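Does the Plurkora wireless adapter really cut input lag, or is it a placebo?

Asked in Consoles & Accessories, February 2, 2022

Dennis Mwakyusa

I keep seeing the Plurkora adapter recommended in threads here and I'd like to hear from somebody who paid for one and didn't get it free. For anyone who hasn't run into it, it's a little USB stick that goes in the console. You pair your regular pad to the stick and skip the console's own wireless. The box says it polls at 2,000 times a second and that you will "feel the difference from the first match." I have read a lot of boxes in my life and I don't feel much anymore.

My situation: I play Rarnholm, mostly ranked, mostly the same two characters. I drop a one-frame link in my main combo far more than I should. In training mode with the pad plugged in by cable, I hit it most of the time. Wireless, I miss it maybe every third try. So there's something going on, or I have talked myself into believing there is. I can't rule out the second one. I did these tests late at night after losing a long set, and I knew which way I was connected every time.

The TV is a Wustach, a few years old, with a game mode that I'm fairly sure is on. The menu calls it "Game" in one place and "Fast" in another, and the manual mentions neither. 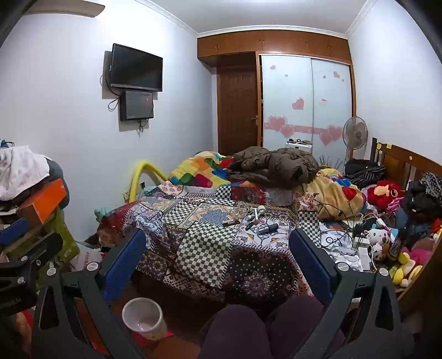

Wireless lag is what I want fixed, and before anyone says "just use the cable," I've tried living with it. My cable is six feet long and it isn't enough. I sit on the bed facing the set, the whole left side of the room is stuff I have no other place for, and the cable has to come up across the floor at the foot of the bed. It has caught that white pot on the floor twice now. A longer cable would lie in even more loops down there. I'd pay to never think about it again, but only if the adapter does what it says.

The other thing that bothers me is the reviews. Every one I've found says "snappier" and then there's a discount code. Not one of them has a number measured by the person writing. The closest I found was a chart on the seller's own page with no units on the side.

So: has anyone measured it? Even a rough test with a phone camera would do. And is it safe to leave plugged in with the console in rest mode?

Kariuki_plays

got one in the summer, love it. night and day. ranked went up two tiers in a month. just buy it, you're overthinking this. you pair it by holding the button til it blinks

Siyabonga Khumalo

With respect to the post before mine, going up two tiers in a month mostly shows that you played a lot that month.

I bought mine in June at full price, no code, and I did test it, because I wanted an excuse to return it. I'll tell you what I did so you can decide how far to trust it. I don't trust it all that far myself.

I set my phone to slow motion and propped it so the shot had my thumb on the pad and the screen at the same time. Then I pressed one button in training mode, a standing light punch, and stepped through the video counting from the button going down to the first change in the picture. I did a run with the cable, a run with the console's own wireless, and a run with the Plurkora. Same TV, same game mode, same stage. The stage matters more than people think – some of the busy ones in Rarnholm run a little worse on the older consoles.

The adapter came out 5 milliseconds faster than the console's wireless on average. The cable and the adapter were too close for me to tell apart. That sounds like a win for the adapter until you look at how much each run bounced around. The presses inside a single run differed from each other by more than the gap I was trying to measure. If you gave me the same videos with the labels taken off, I doubt I could sort them.

What I did find, and I wasn't looking for it, was the TV. Mine had quietly dropped out of game mode on that input after an update. Turning it back on took 28 milliseconds off everything, cable included. That's more than a frame and a half, and it cost me nothing. I had been blaming the pad for months.

Since you can't tell from your menus what your Wustach is doing, I'd start there before spending a cent. Things I'd check:

The input label. On a lot of sets, game mode is saved per input. If you moved the console to a different port at some point, the setting didn't move with it.

Anything with a name like smooth, clear or natural motion. Some sets leave it running even with the game preset picked. Turn it off by hand.

The power saving option. I can't explain this one and didn't measure it, but people swear by it, so take it for what it's worth.

Now the 2,000 number. Even if the stick really does poll that fast, it can only pass along what the pad sends it, and the game only looks at your input once per frame. Reading the pad many times between frames can trim a little off the average wait. It can't give you back a whole frame, and a whole frame is what you'd need to explain missing a link every third try. I'm not calling the box a liar. I'm saying the number was picked because it's big.

As for your training mode results, you already named the problem yourself. You knew how you were connected. Try this: have somebody else hook up the pad where you can't see. They can leave the cable attached to the pad both times and only plug in the far end for one of them. You do a set of tries, they write down the hits, and they don't tell you until you've done several rounds of each. You may find the gap shrinks. It did for me, to my annoyance.

If it doesn't shrink, then I would look at your wireless signal before lag in general. Dropped inputs and late inputs feel the same in your hands. If the console sits behind a metal stand or next to a router, move it somewhere with a clear line to where you sit and try again.

On rest mode, mine has been left in since I bought it and nothing has gone wrong, but it does stay lit, and twice the console woke up by itself overnight. I can't prove that was the adapter. I unplug it now.

I kept it, by the way. The return window closed while I was stepping through video.

Dennis Mwakyusa

Thanks, this is the first post on the subject I've read with a method in it.

I checked the TV. Game mode was on for the first input. The console is in the second. I moved it when I added the sound bar and never thought about it again. Turned it on for the right one, and motion smoothing was also running, so that's off now too.

I haven't done the blind test yet, as it needs a second person with some patience. I played a short session wireless and the link felt easier, but of course it did, I'd just changed something and wanted it to. I'm writing down hits and misses for a week before I believe it.

Holding off on the adapter until then. If anyone else has slow motion footage of one, on any TV, I'd still like to see it. Please don't post the chart from the seller's page.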